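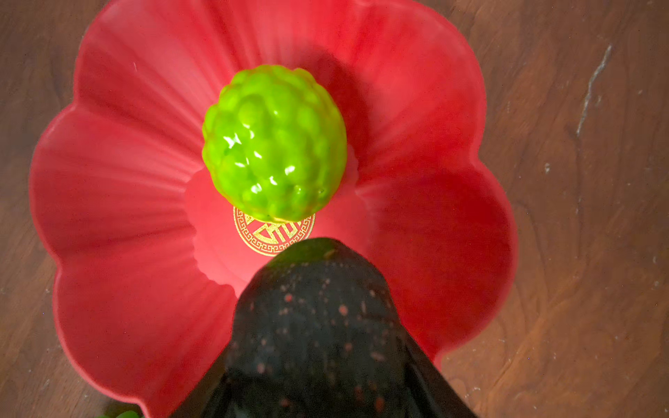
# Wrist Camera and Finger Maintenance: Tabletop Cell

This procedure applies to the tabletop handling cell at the Haveo laboratory and is to be followed by all trained operators. It covers cleaning the gripper finger, checking the wrist camera, and returning the cell to service. Questions should be directed to Despina Makris, who maintains the cell record.

## When to carry out the work

Service is due after every 2000 grasp cycles or when an operator reports repeated slips. The cycle count appears on the status page of the controller.

## Before you begin

1. Finish or cancel the current job and move the arm to the service position.
2. Press the stop button and attach your personal lock to the power switch.
3. Clear the table of bowls, play fruit, and other items. Store them together so that the same set can be used for the final check.

You will need a lint-free cloth, mild soap solution, a 2 mm hex key, and the torque driver kept in the cell drawer.

## Clean and inspect the finger

Wipe the finger from the base toward the rounded tip. Do not use solvent, which dulls the surface and may soften the pad. Let the finger dry fully.

Inspect the tip under a bright lamp. Colored objects placed close to a dark finger can throw reflections onto it, so marks should be judged only with the table cleared. A mark that stays after wiping is to be entered in the record. A cut or a raised edge requires replacement.

If the finger is replaced, tighten the mounting screws evenly, in two passes. The final setting is printed on the card inside the drawer.

## Check the camera

Clean the lens with a dry cloth and restore power. Open the live view and confirm the following:

- The tip of the finger is visible and in focus.
- Glossy objects keep their color and outline under the overhead light — small highlights are acceptable.
- The view does not shift when the wrist is turned slowly through its range.

If the view shifts, reseat the bracket and repeat the camera calibration.

## Final check

Set the bowl on the table with one piece of play fruit in its flat center. Run the pick routine 7 times at low speed. The finger should reach into the bowl without pressing on the rim or scraping the bottom. At least 6 picks must succeed. With a lower result, leave the cell locked and notify Tobias Castellanos.

Record the cycle count, any parts replaced, and your initials. Remove your lock only after the entry has been saved.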